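2018-09-28

Bench notebook, equipment planning

Spent the morning on the candy-and-bowl task and the afternoon on the spreadsheet, so both go in one entry. The budget request for the gripper bench has to be in shape by December and I keep finding things I forgot to put on it. I figured I'd write it all down while I still have the bowl in front of me and the quotes open in the other window.
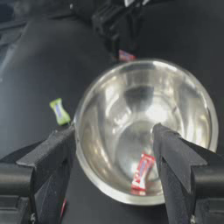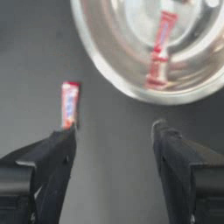
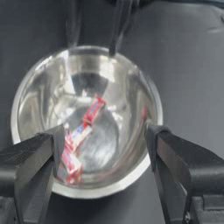 So, fingers first. We've been living with one set per arm and I'd like spares before anything else gets bought. Every time a tip wears down we lose an afternoon swapping, and then another one redoing the offsets (and then I find out I typed one of them in backward). Cutach will do replacement pairs at $70 a pair if we order two or more, and they keep them on the shelf. Sondance quoted too, a little nicer on paper, but the lead time is 60 days and I don't want to explain a 60-day hole in the schedule to anybody. I'm putting Cutach down. If Sondance gets their lead time under control I'd happily look again next year.

Second thing is the wrist cameras. I want one spare, same model as what we have. I know there's a newer one with better low-light numbers and I know I'm going to be asked why we aren't getting it. The answer is that everything we've recorded so far came off the current model and I don't want half the data looking different from the other half. Same model, one spare, in a drawer, done. Also two extra cables for it, the short kind. I keep forgetting cables! Last year's request had no cables on it at all and we ended up paying for them out of the coffee-and-tape line, which then had no coffee and no tape.

Third, lighting. Polished steel is a pain. The glare moves whenever anyone touches the lamp, and I've caught myself nudging it over "just a bit" between runs, which makes the next comparison worthless. I'd like a fixed overhead panel with a diffuser and a dimmer that can be locked. Wuditz has one that clamps to the rail we already own, so no drilling. I don't have a price in writing yet. I left a message and I'm carrying it on the sheet as a blank, colored yellow, so that I can't pretend it's free.

I did think about just switching to a matte bowl and skipping the light altogether. It would be cheaper, sure. But people's kitchens are full of shiny bowls and I'd like to keep the shiny one in the set and add a matte one next to it. Bowls are kitchen-store money anyway. Same for candy, which I'm filing under consumables with a straight face - small, wrapped, easy to replace, and I'd like a sealed bag kept with the bench supplies so it doesn't wander off to somebody's desk.

Fourth and biggest: the service contract with Stamatopoulos. This is the one I go back and forth on. They want $2116 for the year, covering both arms, with loaner parts while ours are out. When I first saw the number I closed the email. Then I looked back through this notebook for days marked "arm down, waiting on part" and opened the email again. I'm now leaning yes, but I want to ask them two questions before it goes on the sheet for real. Does the loaner include the gripper body or only the joints? And does the year start when we sign or when the first visit happens? If it starts at signing, we should hold off until after the shutdown so we don't pay for weeks with the lights out.

Things I'm leaving off on purpose: a third arm (no table space, and no hands to run it), the fancy force-sensing fingertips, and a new table top. The fingertips hurt a little. I'd love to have them for the slick wrappers. But I'd want to borrow a pair and try them before asking for money, and I haven't found anyone who'll lend. If you're reading this and know someone, write it in the margin.

Order of asking, if the total gets cut: finger pairs stay no matter what, then the camera and its cables, then the contract, then the light. I might swap the last two when I hear from Wuditz.

To do:
Call Wuditz again about the panel, get the price in writing
Email Stamatopoulos the two questions
Ask Cutach if the $70 holds through December
Check whether the rail clamp fits on the short side of the bench
Buy the matte bowl, keep the receipt this time
Put CABLES on the sheet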